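Search this site
Enter keywords

Visit report: Skurnholm paper mill, open day
2013-08-22

The Skurnholm mill opens its production hall to visitors once a year. I attended the morning tour, which takes groups of 12 and runs slightly over the advertised time. Registration was in the old canteen, where we signed the safety sheet and waited for ear protection to be handed out. There were a few things on the tables to pass the time with.
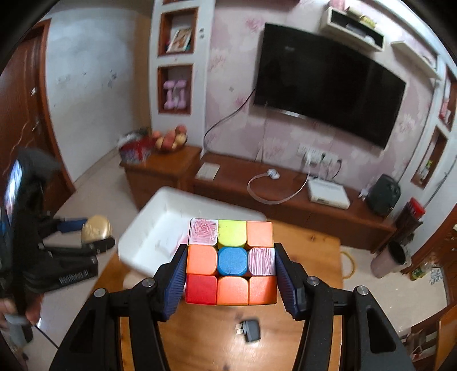
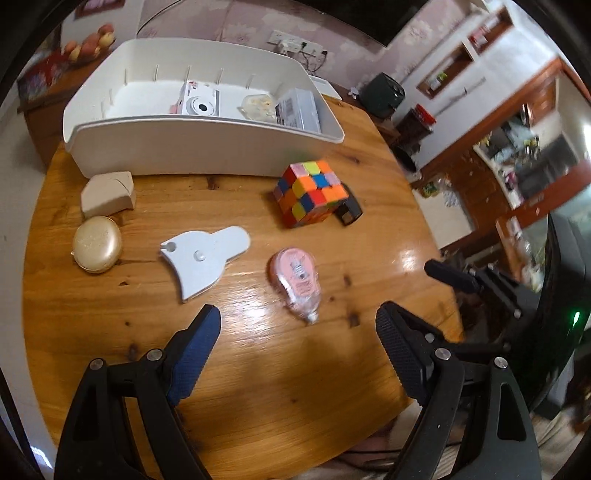
The tour starts in the stock preparation area. The mill does not pulp wood. It buys baled cotton linter and bleached softwood pulp, and breaks both down in a vertical pulper supplied by Brutora. Consistency in the pulper is held at 6 percent by hand adjustment of the dilution valve. The operator judges it from the motor current and confirms with a grab sample dried on a hot plate. An inline meter was fitted some years ago and is still on the pipe, disconnected. The guide gave no reason and moved us along.

Refining is done in two conical refiners in series. The older one had its fillings out on a pallet, and we were allowed to handle a worn bar. The leading edge was rounded enough to feel with a thumbnail. Replacement fillings are cast by Punov and take 16 weeks to arrive, so the mill keeps one spare set and changes both machines in the October shutdown.

The paper machine is a small Fourdrinier making filter and blotting grades. Basis weight is checked at the reel with a punch and a balance. The wire section is open on the tending side and can be seen well from the walkway. I would have liked more time at the suction boxes, where the wet line was clearly visible and noticeably uneven toward the drive side. When I asked, the guide put it down to a worn deckle strap. A slice lip out of true would give a similar pattern, and I am not convinced the strap was the whole cause.

The drying section has 20 cylinders in two groups, steam heated, with rotary joints on the drive side. Two joints were weeping. Condensate return is by gravity to a receiver in the basement, which was closed to visitors on account of the floor being repainted. The hood is original and low, and anyone over six feet tall should watch the crossbeam at the dry end.

Finishing is the least mechanized part of the mill. Sheets are cut on a rotary cutter, then sorted by eye under north light at long benches. Llinos Lewis, the finishing foreman, demonstrated fanning a ream and pulled three faulty sheets from it in a few seconds. I could find only one of the three defects when she passed them to me.

Practical notes: parking is behind the boiler house and fills early. Flat closed shoes are required and checked. The mill shop sells offcuts by weight, cash only. Hearing protection is supplied, but the foam plugs are poor and I suggest bringing your own.

Comments

Mohammed
The inline meter was disconnected when I went as well. They told our group it fouled on the linter.

fourdrinier_fan
Did they let you see the dandy roll store? It was on the tour two years back.

Mohammed
Not on ours. Locked.

K. in finishing
The shop takes cards now. Parking is as described.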